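Iltora Two-Finger Gripper: Bench Trial Kit

Overview
Supplied by Skikow for hire or purchase
Page notes and testing by Kastriot Stan

I've had the Iltora on our bench since December and I'm still finding reasons to leave it fitted. It's a plain parallel gripper with two slim fingers, and what sets it apart for me is how gently it closes at the bottom of its force range. Small parts with rounded edges used to be our weak spot, because the old Broltau fingers would squeeze them forward and out. The Iltora settles on them and stays put.

The kit is put together for people who want to try a gripper on their own parts before they commit. You get the gripper, a wrist adapter, two sets of fingers, the cable and a printed sheet of starting settings. You bring the arm, the table and the bins.

Where we test
Our cell is a steel-topped table with big plastic bins at the back. Bins like these are a very fair test of any gripper, as the thick rim steals room from the wrist just when you need it. If you're planning a similar cell, measure from the rim to the floor of the bin and then add the height of your tallest part. It sounds fussy but it saves a lot of bumped knuckles (the robot's, mostly!).
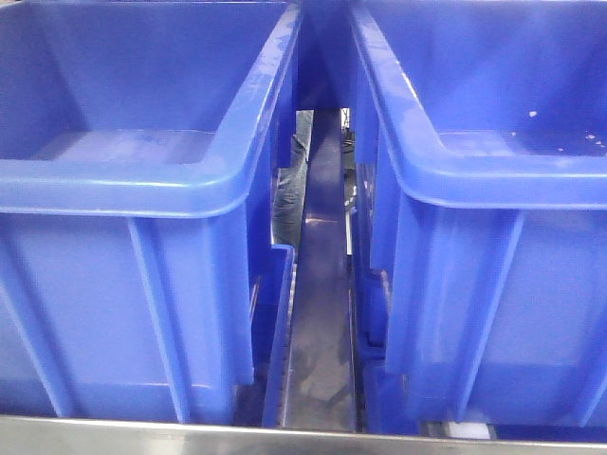 Two of the blue bins, side by side behind the steel edge.

What's in the kit
Gripper body with wrist adapter fitted
Short fingers, 37 mm
Long fingers, 60 mm
Cable with strain relief
Settings sheet and four spare pad strips
Carry case

Opening width is 116 mm with either set of fingers. I'd start with the long ones if you're reaching over a rim, and swap to the short ones for anything that lives on a flat surface. Changing over takes two screws a side and you don't have to home the gripper again afterwards — a small thing, but I cheered the first time.

The tray test
Bins tell you about reach. For repeatability I like a shallow metal tray on a bare tabletop, with one small part in it. The low rim lets you come in from any side, and the flat floor shows up a tilted wrist straight away because one fingertip touches before the other.
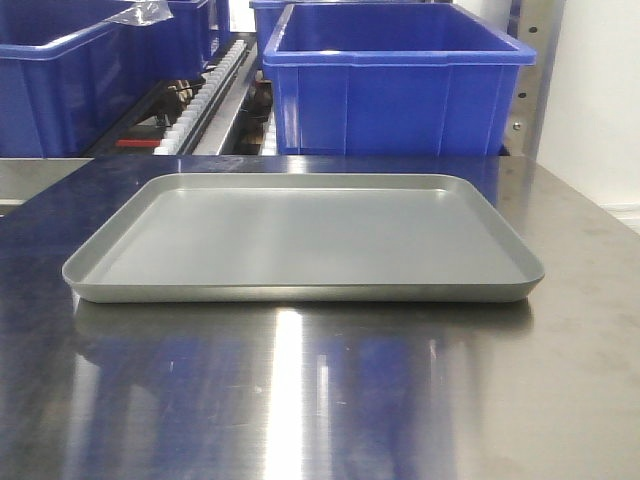 Set the tray square to the table and teach its four corners before you do anything else. I teach them with the fingers closed, at slow speed, and save them as a frame so that a nudged tray means four new points and nothing more. After that the picks are all worked out from the tray and you can move the part wherever you fancy.

Polished steel is hard on cameras, by the way. Our wrist camera kept finding edges in the reflections until I turned the exposure down and told it to ignore everything outside the rim. The fingers are black, which helps more than I expected.

How it compared
I ran the same routine with the Iltora and with the Pathak P-type, same arm, same part, same tray. The Iltora made 581 picks before I stopped it to check the pads, and they were fine. The Pathak is quicker to open and close, and if your parts are big and tough you may well prefer it. On small cubes it needed its force set by hand for each size, and it nudged the part a touch as it closed. Both are good grippers. The Iltora is the one I'd hand to someone new.

My only real grumble is the cable. It's stiffer than it needs to be, and you should leave a generous loop at the wrist or it will tug on the last joint at full reach.

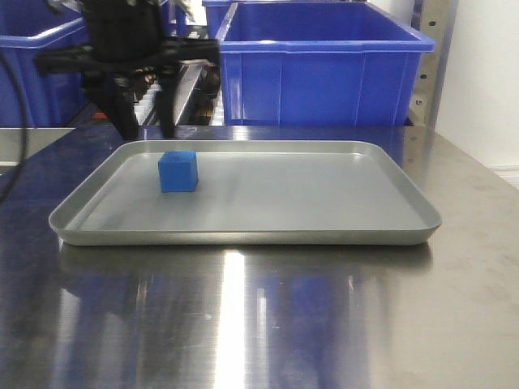 Fitting and first run
Bolt the adapter to the wrist with the arm powered down, then plug in the cable and switch on. The gripper opens fully by itself on start-up, so keep the tray clear of the fingers. Enter the finger length from the settings sheet, choose the soft grip profile and try one pick at quarter speed.

If the part slips, raise the force by a single step and try again. If the fingertips scrape the tray, lift the pick height by a millimetre.

Hire and returns
The kit goes out for two weeks at a time and can be extended if no one else is waiting. Please send it back with both sets of fingers in the case, and tell us what you picked up with it. I read every note that comes back.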